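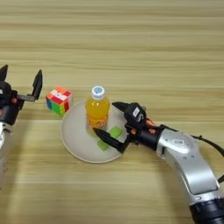
Fines in the dressing room, and why ours went

Tuesday, September 1, 2026

I have played for Plorkberg for a long time, mostly at left back and lately mostly on the bench, and for all of that time we had a fines list. It was on a sheet of paper inside the kit cupboard door. Late for training, a pound. Late for a match, a fiver. Wrong socks, a pound. Yellow card for dissent, you paid the league's charge yourself and then put something in the tin as well. This August we voted to get rid of it, and a few people from other clubs have asked me how that went, so I am writing it down.

How the list worked

The captain kept the tin and a notebook. You were told after the match what you owed and you paid by the next training night, or it doubled. At the end of the season the money paid for a meal. In a good year, meaning a year of bad behaviour, there was more than 500 pounds in it and we went to a proper restaurant. In a poor year we had chips in the clubhouse.

When I joined I thought it was a good system. It was cheap and it gave people something to argue about in the bar. Most of the side were in their early twenties, lived within a mile or so of the ground and had nothing else to do on a Saturday. If you were late it was your own fault and you paid.

What changed

The side got older and the jobs got worse. We now have players on rotating shifts and players with small children. One of our midfielders drives over from the far side of Kasitz, and there are roadworks on that route that were meant to finish in the spring. He was fined for lateness in most of the matches he played last season. He never complained. He paid up, and then in March he stopped coming for a few weeks, and when I rang him he said he had worked out what a game was costing him with petrol, subs and fines and he couldn't square it at home.

I had a smaller version of the same thing when my second child was born. I missed a training session and a half, and there was a real discussion about whether the half counted. In the end I put 2 pounds in the tin to stop people talking about it. I wasn't angry at the time. I was a bit annoyed about it later, mostly at about four in the morning.

The dissent fines were a separate matter. I still think those were fair. If you shout at a referee who has given up his weekend for very little money, you should pay for it. The trouble was that the same two players picked up nearly all of them and both could afford it, so it made no difference to how they behaved. One of them used to pay in advance.

The vote

We held it in the clubhouse after the second pre-season friendly, the one against Plultness, which we lost 5-2. The manager stayed out of it and said it was up to the players. It was closer than I expected. The younger ones were the keenest to keep the list, which surprised me, as they are the ones who owe the most. Their argument was that without it people would turn up whenever they liked. The older ones said people already did.

What we agreed in the end was this. Nobody pays for being late. If you aren't there when the warm-up starts, and you haven't sent a message, you begin on the bench, whoever you are. League charges for cards are still paid by the player who got them. For dissent you also miss the next match, and that goes for the captain too.

The meal will come out of subs, or we will have chips.

How it has gone so far

It's early. We have played one league match since, at home to Jaiswal, and drew it. Two regular starters were on the bench for it, one for turning up late and one for not reading his messages, and one of them sulked for most of the first half. When he came on he played quite well. The midfielder from over by Kasitz is back. He sent a message from the car park of a petrol station to say he would be ten minutes late, and he started.

The manager's worry is what happens when we are short. We had thirteen for that game, so the bench rule was easy to keep. In November, with eleven names on the sheet and one of them stuck behind a tractor, there won't be a bench to put anyone on. I asked what the plan was and was told we would deal with it then.

There is also the tin, which still has money in it from last season. Some want it spent on new training balls and some want it paid back to the people who put it in. The notebook goes back years and the handwriting is bad, so I can't see the second idea getting far. For now it's in the kit cupboard with the old sheet folded up inside it.

Next match is away, kick-off at two, meet at the ground at half past twelve. I'm sub again.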